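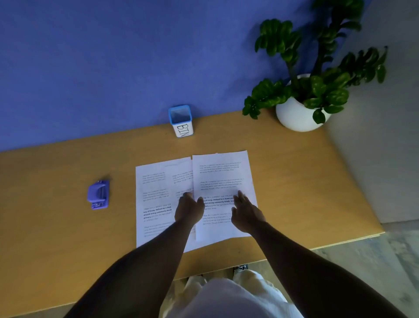

Munther Qudah: 종이에 구멍 하나 뚫는 로봇이 사고를 내면 얼마나 낸다고 보고서까지 쓰나요? 종이가 찢어졌어요?

종이는 멀쩡했습니다. 그게 첫 번째 문제였고요. 답이 길어져서 타래로 씁니다. 로봇 쪽 일 안 하시는 분들은 중간중간 건너뛰셔도 되는데, 비상정지 얘기는 읽고 가세요.

우리 팀이 Marinho에서 하는 일은 거창하게 말하면 양팔 사무 작업 자동화다. 덜 거창하게 말하면 인쇄물을 가지런히 놓고, 한 손으로 누르고, 다른 손으로 펀치를 집어 왼쪽 여백에 구멍을 낸다. 사람은 하품하면서도 한다. 로봇은 하품을 못 해서 그런지 어려워한다.

장비는 Brosturmont 팔 2대에 Dullby 그리퍼. 위에서 돌리는 제어 소프트웨어는 Erley. 이 셋은 각자 설명서가 훌륭한데, 서로의 설명서는 한 번도 읽은 적이 없는 듯하다. 이 문장을 기억해 두시길. 뒤에 또 나온다.

사건은 2022년 3월 17일, 392번째 시도에서 났다. 앞선 391번이 다 성공했다는 뜻은 절대 아니다. 앞의 실패들은 전부 얌전했다. 펀치를 떨어뜨린다든가, 허공을 아주 정성스럽게 뚫는다든가.

허공 뚫기는 우리끼리 제법 좋아하던 실패였다. 소리가 딸깍 하고 경쾌하다. 로그에는 "완료"라고 찍힌다. 그때 웃지 말고 그 로그를 봤어야 했다.

392번째는 이랬다. 오른팔이 종이를 누른다. 왼팔이 펀치를 물고 다가온다. 그런데 목표 지점이 종이 왼쪽 여백에서 갑자기 안쪽으로 튄다. 안쪽에는 오른팔이 있다. 왼팔은 망설임 없이 오른팔 손가락 패드를 물었다. 자기가 자기 손을 펀치로 찍은 것이다.

여기까지였으면 패드 교체 신청서 한 장으로 끝났다. 패드는 소모품이고 신청서는 내가 제일 잘 쓰는 문서다.

그런데 왼팔 입장에서 생각해 보자. 힘은 들어갔다. 구멍은 안 났다. 그럼 뭘 해야 하나? 다시 한다. 500밀리초 기다렸다가 다시. 또 구멍이 안 났다. 다시. 근면하기가 이를 데 없다. 재시도 횟수에 상한을 안 걸어둔 사람이 누구냐고 물으시면, 네, 접니다.

그리퍼 힘 제한은 60뉴턴으로 걸려 있었다. 회의 때마다 "힘 제한 있으니까요"라고 말하던 그 제한. 제한은 완벽하게 작동했다. 매번 정확히 60뉴턴까지만 물었다. 몇 번을 물든 한 번에 60이니까 규정 위반은 없다는 것이 소프트웨어의 입장이었다.

Danilo Ambrosio가 비상정지를 눌렀다. 잘 눌렀다. 교육받은 그대로였고 망설이지도 않았다. 양팔이 그 자리에서 섰다.

그리고 그리퍼가 안 열렸다.

Dullby 그리퍼는 전원이 끊기면 잡은 상태를 유지한다. 설계 의도는 훌륭하다. 무거운 걸 들고 있다가 정전이 됐다고 발등에 떨어뜨리면 안 되니까. 다만 이번에 물고 있는 건 펀치고, 펀치가 물고 있는 건 동료의 손가락이었다. 물론 로봇 손가락이다. 이 대목에서 다들 한 번씩 놀라시는데 사람은 안 다쳤다.

안 다친 건 운이 좋아서다. 정지 직후에 Danilo가 펀치를 손으로 빼보려고 했다. 나라도 그랬을 거다. 멈춘 기계는 안전해 보인다. 빨간 버튼을 눌렀는데 뭐가 더 위험하겠나.

빼려고 당기다가 안 되니까 옆에 있던 내가, 전원을 다시 넣으면 그리퍼가 열리지 않겠느냐고 했다. 이 타래에서 제가 제일 부끄러운 문장입니다. 천천히 읽어주세요.

다행히 Danilo가 손을 먼저 뺐다. 전원이 들어왔다. Erley는 마지막으로 하던 일을 기억하고 있었다. 재시도 중이었지, 하고 다시 물었다. 딸깍. 조금 전까지 Danilo의 엄지가 있던 자리에서.

그 뒤로 방 안에 대화가 꽤 오래 없었다.

그날 오후는 작업을 전부 멈추고 원인부터 찾았다. 처음에는 다들 캘리브레이션을 의심했다. 우리는 늘 캘리브레이션을 의심한다. 집에 와이파이가 안 되면 공유기를 껐다 켜는 것과 비슷한 신앙이다. 재보니 멀쩡했다.

다음은 조명. 멀쩡. 케이블. 멀쩡. 카메라 마운트 나사를 한 바퀴 돌려본 사람이 있어서 그때부터는 안 멀쩡해졌고, 캘리브레이션을 다시 했다.

범인은 인쇄물이었다.

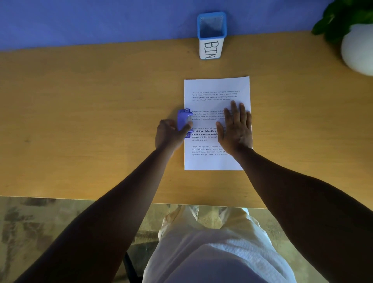
시험용 종이에는 같은 문단이 네 번 찍혀 있다. "Village life is a peaceful"로 시작하는, 시골 생활은 평화롭고 느긋하다는 내용. 깨끗한 공기와 적은 스트레스까지 약속한다. 나는 이제 이 문단을 외운다. 스트레스는 줄지 않았다.

우리 위치 추정은 종이 위 글자 무늬를 특징점으로 잡아서 지금 여백이 어디인지 계산한다. 같은 문단이 되풀이되면 특징점도 되풀이된다. 평소에는 종이 윤곽이 같이 보여서 헷갈릴 일이 별로 없다. 그런데 팔이 종이를 가리면 윤곽이 모자라고, 글자만 믿게 되고, 글자는 네 군데에서 똑같은 소리를 한다.

셋째 문단은 글자가 더 크고 군데군데 굵다. 그래서 구별이 될 줄 알았다. 우리 코드는 친절하게도 크기 변화에 강하게 만들어져 있었다. 큰 글자든 작은 글자든 같은 문단이면 같은 것으로 알아본다. 작년에 이걸 자랑하는 슬라이드도 만들었다.

그래서 계산이 다른 문단으로 한 번 미끄러졌고, 크기까지 틀린 걸로 해석하니 여백이 종이 한복판에 생겼다. 그 한복판을 오른팔이 누르고 있었다.

사람이 시연할 때는 이런 일이 없었다. 왼손으로 펀치를 쥐고 오른손바닥으로 종이를 눌러 두면 끝이다. 사람은 글을 읽고 여백을 찾지 않는다. 종이 끝을 손끝으로 안다. 시연 데이터를 아무리 들여다봐도 자기 오른손을 펀치로 찍으려는 사람은 없으니, 로봇이 그 상황에서 뭘 해야 하는지도 데이터에 없었다.

질문이 들어와서 중간에 답. "양팔 충돌 방지는 없었나요?" 있었다. 팔과 팔 사이 거리를 본다. 펀치는 팔이 아니라서 안 본다. 공구를 쥐면 그 공구까지 팔로 쳐주는 옵션이 있는데 기본값이 꺼짐이다. 켜면 느려진다고 우리가 껐던 것도 아니고 애초에 있는 줄을 몰랐다. 어느 쪽이 더 나은 변명인지 아직 못 정했다.

또 질문. "비상정지 눌렀는데 왜 재개가 되죠?" 이건 진짜로 안 되는 게 맞다. 팔 쪽은 재개가 안 됐다. 수동으로 해제해야 움직인다. 그런데 그리퍼는 전원 계통이 따로라서, 전원이 들어오고 명령이 오면 그냥 문다. 팔은 그리퍼도 멈춘 줄 알고, 그리퍼는 팔한테 무슨 일이 있었는지 관심이 없다. 앞에서 기억해 두시라던 문장이 이겁니다.

바꾼 것들을 적어둔다. 비슷한 장비 쓰시는 분들 참고하시라고.

재시도에 상한을 걸었다. 2번. 그다음은 멈추고 사람을 부른다. 로봇이 사람을 부르는 소리는 투표로 정했는데 결과가 마음에 안 든다.

비상정지가 걸리면 대기 중이던 그리퍼 명령을 전부 지운다. 전원이 돌아와도 명령이 없으면 가만히 있는다. 코드로는 몇 줄 안 되는데 검토 회의는 그보다 훨씬 길었다. 그리퍼 전원 재투입도 팔과 같은 수동 해제 절차에 묶었다.

목표 지점이 한 주기 만에 크게 튀면 무조건 정지. 종이가 책상 위에서 순간이동할 리가 없다는 상식을 이제야 코드에 넣었다. 공구 포함 충돌 검사도 켰다. 느려졌다. 그냥 느린 채로 쓴다.

그리고 정지 후 물린 것을 푸는 절차. 전에는 절차가 없었다. 지금은 있다. 전원 분리 확인, 잠금, 그다음 Dullby 수동 해제 레버. 레버는 원래부터 달려 있었다. 스티커로 덮여 있었을 뿐이다. 무슨 스티커였냐면 우리 팀 로고다.

Danilo한테 미안하다고 했더니 괜찮다면서, 대신 다음부터 전원은 자기가 넣겠다고 했다. 반박할 말이 없어서 그러기로 했다. 내 이름은 전원 투입 담당 명단에서 빠졌고 패드 교체 신청서 담당으로 남았다.

Munther Qudah: 그럼 종이를 바꾸면 되는 거 아니에요? 문단마다 다른 글로.

그 얘기도 나왔습니다. 하루쯤 솔깃했고요. 그런데 실제 사무실 서류에는 같은 문구가 줄줄이 찍힌 양식이 널렸습니다. 시험지를 쉽게 만들면 성적은 오르겠죠. 종이는 그대로 두고 위치 추정을 고치는 중입니다. 윤곽이 가려지면 글자로 때우지 말고 모르겠다고 하도록.

"모르겠다"를 출력하게 만드는 게 생각보다 어렵다. 확신이 낮으면 멈추라고 했더니 이번에는 종이를 볼 때마다 모르겠다고 한다. 어제는 종일 그 상태였다. 책상 앞에 팔 2대가 서서 종이만 바라본다. 사고율은 훌륭하다.

문턱값을 조금씩 내려가며 다시 돌리고 있다. 새 로그는 정리되는 대로 이 타래에 붙이겠습니다. 그리퍼 전원을 팔과 같이 묶어본 분 계시면 배선을 어떻게 하셨는지 좀 알려주세요. Dullby 쪽에도 문의를 넣었는데, 접수되었다는 답장은 아주 빨리 왔습니다.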